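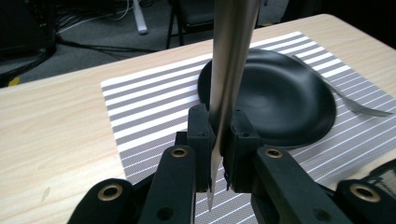 Komovell Tableware Support – Bamdale desk

Ticket: gray streaks + dull look on table knives, Dursun line
Status: open, waiting on customer
Priority: normal

Customer report (pasted from web form)
Knives from the Dursun set coming out of the dishwasher with a gray haze. Forks and spoons fine. Also marks on the black plates, thin silvery lines, look like scratches. Set is 2 months old. Wants to know if it's a defect and can she swap the lot.

First reply sent 9:40 am
Asked for: detergent type, where the knives sit in the machine, water hardness if known, does the streak move when you tilt the knife. Asked her to wipe one knife with white vinegar, rinse, dry right away, look again under a lamp.

Notes
Stainless, polished finish. Long smooth knife shows a gray band in most kitchens just from reflection, gets reported as a stain all the time. Tilt test first, always. Band moves = reflection. Band stays put = deposit or etching.

Customer back 11:15
Tilted it. Wide band moves. But there is a faint haze near the tip that doesnt. Vinegar took most of it off one knife, left a bit. Using tablets, longest hot cycle, knives tip down in the basket packed in with everything else. Water hardness 200 on the test strip, thats high. Salt light has been on "a while".

So – hard water plus no salt. Told her to refill salt, rinse aid up one notch, knives spaced out, dont leave them sitting overnight in the closed machine.

Plates
Matte black, so every metal mark shows. Not scratches in most cases, it's metal rubbed off the knife onto the glaze. Test: damp cloth, baking soda paste, small circles, rinse. If a fingernail catches in the line, then it's a real scratch and goes to Astby for a look. Do NOT send her the steel wool tip from the old template, someone please delete that one.

Customer back 2:30 pm
Paste worked on all but one plate. Nail doesnt catch. Told her second round, leave paste on a bit longer. She also asked if the striped placemat can go in with the dishes, no. Wipe down, air dry flat.

Replacement request
Not approved for now. Batch 13 had a finish complaint in October but hers is a diffrent batch. If haze is still there after the salt refill and a few washes, swap knives only, not the full set. Stock at Astby up to 3,000 so no wait.

To do
– follow up on haze near tip
– fix template (steel wool!!)
– add tilt test to the care page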